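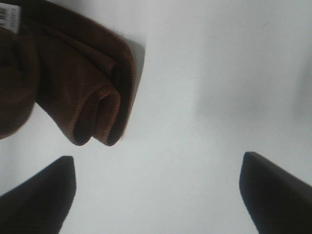
Evening, everyone, and thanks to Hiba Farah for the introduction, most of which was true. I'm going to talk about the Sistard Traverse, which is a hut-to-hut walk, except that one of the huts has closed and another is a shipping container. The usual packing list for it runs to two pages and I followed it faithfully the first time. I no longer do. I'd trade half of it for one thick brown layer with a soft nap and proper orange stitching along the edges, the kind you can bunch up under your head at night and still wear to breakfast. Pause here for the gear people to get cross.

Getting there. The bus from Graltbridge leaves at ten past six and does not care about you. It's 110 kilometres to the trailhead at Barrientos and the last stretch is gravel. Sit on the left. The view is on the right, but so is the drop. If you're driving, there's a paddock by the general store where you can leave the car for a gold coin donation, and the store does a decent egg and bacon roll until they run out of eggs.

Day one. Nineteen kilometres, most of it up. The guidebook calls the climb "sustained", a word I've since learned to fear. You start in tall forest, then snow gums, then a long open spur where the wind comes at you sideways. Fill every bottle at the second creek crossing. The tank at the first hut was dry when we got there, and the logbook had four separate entries complaining about it, the oldest in purple texta.

(Tell the boot story if they're warm. Skip if it's quiet.)

Day two. This is the day you came for. The track stays high along the tops and you can see three ranges if the weather's behaving. Ours behaved until lunch. Imad Sfeir, who had been telling us since the bus that it never fogs in before four, got to revise that figure while standing beside me in fog. We walked from snow pole to snow pole for a couple of hours, one person going ahead and yelling. It works well enough. You do feel a bit of a galah.

Mention the side trip to Zirkus. It's a ring of boulders 220 metres below the main track, and every one of those metres has to be climbed again on the way out. Fouad Chidiac stayed up top with the packs and a block of fruit and nut. When we came back up there were still packs.

Day three. The container hut. It has bunks for eight, and eleven of us turned up. Khrystyna-Mariia Ostapchuk had carried a tent the whole way and put up with a fair amount of comment about its weight, so she slept beautifully and I slept under a table. Bring a tent, whatever the booking page says.

Day four is a stroll down to the river flats, then a ford. Cross early. It was up to my thighs in November with snowmelt in it, and I made a noise I'd rather not repeat in front of members. Leave your boots on and undo the hip belt. The pub on the other side opens at noon, and your phone will find reception just before the door, with all the messages you'd been enjoying not having.

Costs, if anyone asks: bus both ways, hut fees, one pair of gaiters I left on a fence. Would I go again? I've already booked – for the other direction, where the climb on the first day is worse.

Questions. Guadalupe Ledesma has the maps up the back and did the navigating, so please send the hard ones to her.

Filed under: Club Nights, Multi-day Walks
Last updated: Fri 5 July

Recent talks
Snow poles and how to miss them
Stove night: bring your own fuel
Winter day walks near Graltbridge
Leech season, a personal account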